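工作笔记　无名遗骸复查
记录人：Oksana Fedoruk
地点：Mavotska 实验室，骨骼室和资料室
日期：2021年12月23日

案件：Brunholm 88 号（旧编号写在箱盖上，和登记簿一致）

上午先在资料室，下午在骨骼室。这一页我用中文写，方便两边的同事看。有些词我不确定，后面加了括号，请改正，不用问我。

一、今天要做什么

上次讨论的时候决定，88 号先不取新的样本，先把旧材料从头读一遍。理由是旧的排除结论太多，而且写得很短。有的只有一个词“不符”，没有说明是哪一项不符。如果排除的根据是错的，那么再做一次 DNA 也只是和错误的名单比较。

所以今天的任务：
把当年的牙齿记录和颌骨实物重新对照。
把登记簿、箱内清单、Idel 系统里的记录三种来源放在一起看。
列出需要重新打开的排除结论。
检查以前取过样的骨头还剩多少可以用。

二、箱子和清单

箱子的封条完好，封条上的签名我不认识，已经抄在交接表上。打开以后先按清单核对。清单是打字机打的，后来有人用铅笔补过两行，铅笔的字和封条上的签名看起来不是同一个人写的，但是我不是笔迹专家，这一句只当作提醒。

和清单不一致的地方：
右侧锁骨，清单上有，箱里也有，但是标签挂在左侧锁骨上。两块骨头我都重新看了，左右没有疑问，是标签错。标签没有换，只在旁边加了新标签，旧的留着。
舌骨，清单上写“缺”，但是在装手骨的小袋里找到一块，应该是舌骨体。舌骨大角没有找到。这件事很重要，因为旧报告里有一句“舌骨未发现，无法评价颈部”。现在至少有一部分可以评价。我没有看到骨折线，但是只有舌骨体，不能说明颈部的情况。请人类学的同事再看一次，我的意见不算。
一小块木头，不是骨头，和脚骨放在一起。单独装袋。

其余一致。

三、牙齿，今天花时间最多

旧的牙齿图有两份。第一份是在 Brunholm 当地画的，画的人没有写姓名，只写了职务。第二份是遗骸转到 Mavotska 以后重新抄的。后来所有的比较都用第二份，因为第二份很整齐，还有印章。

问题在这里：第一份图是从观察者的方向画的，就是面对死者，死者的右边在纸的左边。这是通常的画法。第二份图上没有写方向。我把下颌放在灯下面，对着两份图看了很长时间，最后确定第二份图的下颌是反的，上颌是对的。也就是说，抄的人在抄下颌的时候，可能把颌骨翻过来放在桌上，从下面看，然后按看到的方向写了下来。上颌没有翻，所以上颌没有错。

最清楚的证据是 42 号牙，就是右下侧切牙。实物上这颗牙是扭转的，牙冠有一个旧的缺角，边缘已经磨圆，所以是生前的。在第一份图里，扭转和缺角都画在右边。在第二份图里画在左边。实物左下的侧切牙是正常的，没有扭转，也没有缺角。

另外一个证据是下颌第一磨牙的充填物（是叫充填物还是补牙材料？报告里两种都有人用，我统一写充填物）。实物在左边，第二份图写在右边。

结果是：从第二份图做出来的比较，只要用到下颌，左右就都错了。如果一个失踪者的牙科病历写得完全正确，那么和我们的记录比较的时候，会被看成不符。反过来，一个本来不符的人，也可能碰巧看起来相近，不过这种情况我想比较少。

我把这一段写完以后出去走了一会儿，回来又看了一遍颌骨，结论没有变。下午又请隔壁的同事在不看图的情况下独立画了一份，她的图和第一份一致。她的图已经扫描，放在案件文件夹里，文件名按规定，不要改。

四、Idel 系统里的记录

Idel 里面，88 号的牙齿资料是从第二份图输入的，所以错误也进了系统。我查了修改历史，从输入以后没有人改过下颌部分，只改过年龄范围和身高。

目前系统里失踪人员的档案有 2,229 份。其中有牙科资料的只是一部分，没有牙科资料的不受这个错误影响，它们的排除用的是别的根据（身高、性别、年龄、失踪时间）。那些我今天没有看。

自动比较的结果不能直接用。Idel 的比较规则里，一颗牙“生前缺失”对“存在”是绝对不符，会直接排除，而“充填”对“健康”不是绝对不符，因为失踪以后可能还去补过牙。规则本身是合理的。但是左右反了以后，88 号左下的第二前磨牙（实物是生前缺失，牙槽已经愈合）在系统里变成右下缺失，左下存在。于是凡是病历上写左下已经拔掉的人，都会被系统排除，因为拔掉的牙不可能再长出来。真正的那个人如果在档案里，很可能就是这样被排除的。

我用改正以后的资料在测试环境里重新跑了一次，没有写入正式的库。结果有 7 份档案从“排除”变成“待比较”。我不在这里写姓名，名单在锁着的柜子里，也在案件文件夹的受限部分。

请大家注意：这些人没有一个是“候选人”。他们只是以前被错误的理由排除，现在理由没有了。在和家属联系的部门收到书面意见以前，请不要打电话，也不要在走廊里谈。去年有一个案件，家属从别的途径先听到了消息，后来比较的结果是不符，对他们是很大的伤害。我不希望再有一次。
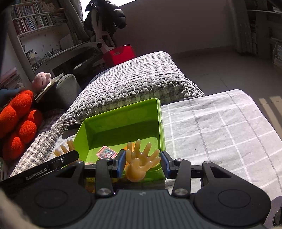
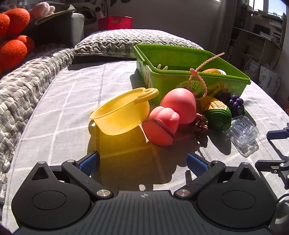

本页最后修改：1月，修改人 O. Fedoruk（只改错字和标点，结论未改）

五、以前的样本

登记簿上写，以前从 88 号取过两次样。第一次是股骨中段，送到 Chornovol 的实验室，只做了线粒体 DNA，结果是部分序列。第二次是牙齿，没有写是哪一颗，也没有写结果。

股骨上的切口和登记一致，右侧，切面整齐。剩下的骨干足够再取一次，但是骨皮质表面有粉化，我不太愿意在同一个位置旁边取。颞骨岩部两侧都完整，没有被动过。如果以后决定取新的样本，我建议岩部，只取一侧，另一侧保留。取之前先做 CT，这样形态资料不会丢。

第二次的牙齿，我想找出是哪一颗。看牙槽：右上有一个空的牙槽，边缘锐利，没有愈合，在两份旧图上这颗牙都写“存在”。所以这颗牙是在画图以后离开的。可能是当样本送走了，也可能是掉落以后丢失了。箱里没有散落的牙。给 Chornovol 写了信，问他们有没有收到过，有没有剩余的粉末或者提取液。信里我没有提左右错误的事情，因为和他们没有关系。

关于线粒体的部分序列，有一点要记下来。旧报告用它排除过一个家庭，参考样本来自失踪者父亲的姐姐。这是不对的。线粒体从母亲传下来，父亲的姐姐和失踪者的线粒体没有这种关系，不一致是正常的，不能用来排除。我读了三遍，怕自己把亲属称呼理解错，因为中文里姑姑和姨妈是分开的，而我们的旧报告用的那个词两个都可以指。后来在附件的家谱图上看到了，画得很清楚，是父亲那一边。这个排除也应该重新打开。已经写进给负责人的备忘录。

六、年龄和身高，没有做完

旧的年龄估计写得很窄，我觉得太有把握。当时用的是耻骨联合面，只用了一种方法。我看了耻骨联合面和肋骨的胸骨端，两个给我的印象不完全一样，肋骨看起来年纪大一些。耳状面还没有看。在三个部位都看完以前，我不改系统里的数字。

身高是用股骨算的，但是没有写用的是哪一个公式，也没有写是哪一个人群的公式。我量了左侧股骨最大长，数值和旧的一致，差别在误差以内。所以测量没有问题，问题是公式。请下次写报告的时候一定写公式的出处，即使大家都知道。十年以后的人不知道。

有一个旧的骨折，在左侧桡骨远端，愈合很好，位置有一点偏。这一条在旧报告里有，但是没有输入 Idel。系统里有“旧伤”的栏目，是后来才加的，旧案件没有补。如果失踪者的家属记得“小时候手腕断过”，这一条会有用。我已经准备好要输入的文字，等批准。

七、衣物

不在我们这里。登记簿写“移交 Brunholm”，没有收据号码。写信去问。照片只有黑白的复印件，上面能看到一件毛衣，花样看不清楚，颜色不知道。旧报告写“深色”，公开的通告上却写“深蓝色”。我找不到“蓝”是从哪里来的。在找到来源以前，建议把通告改回“深色”。一个错误的颜色可能使认识这件毛衣的人以为不是它。

八、关于改正的方法

和同事讨论了怎么在 Idel 里改。有两个意见。一个是直接覆盖旧的下颌资料，简单。另一个是保留旧的，标为“作废”，再建新的一份，并且写明原因。我支持第二个，因为以前的排除决定是根据旧资料做的，如果旧资料消失，以后的人看不懂为什么当时那样决定。缺点是 Idel 的自动比较会不会还读到作废的那一份，我们不能确定。要问维护系统的人。在得到回答以前，正式的库不动。

第一份图的原件很脆，折的地方已经开了。请不要再复印，用扫描件。原件放进无酸的纸袋，平放，不要立着。

还有一个问题：抄第二份图的人，印章能认出来，他在同一时期也抄过别的案件。如果他的习惯是把下颌翻过来看，那么别的案件可能也有同样的错。今天没有时间查。我从登记簿里找出了印章相同的几个案件，编号写在夹页上，从有实物颌骨的开始。没有实物的就只能看照片，照片要小心，因为底片也可能印反。

九、没有解决的、要做的

Chornovol 的回信（牙齿样本）。
Brunholm 的回信（衣物，收据）。
人类学同事看舌骨体。
耳状面。
Idel 维护人员的回答。
木头：问植物的同事能不能看出树种，如果不能就算了，不急。
备忘录给负责人，左右错误和父系姑姑的排除写在同一份里，但是分成两节，因为处理的人不一样。已写，未签。
夹页上的其他案件。

十、用品和其他

灯的右边一个灯管在闪，看牙的时候不舒服，已经报修。卡尺用之前校过零，记录在卡尺的本子上。手套小号没有了，我用的中号，拿小骨头不方便，请订购的时候多订小号。

箱子在离开前重新封好，新封条号码写在交接表上，我和隔壁同事都签了字。箱子放回原来的架子，没有放在最上面一层，因为那一层靠近暖气管。

补充一点，给看这一页的中文同事：我写的“不符”是指两份资料有不能解释的差别，“不一致”是指有差别，但是也许可以解释。如果中文里这两个词没有这样的分别，请告诉我应该用什么词，我在下一页改。这一页就按我的意思读。

O.F.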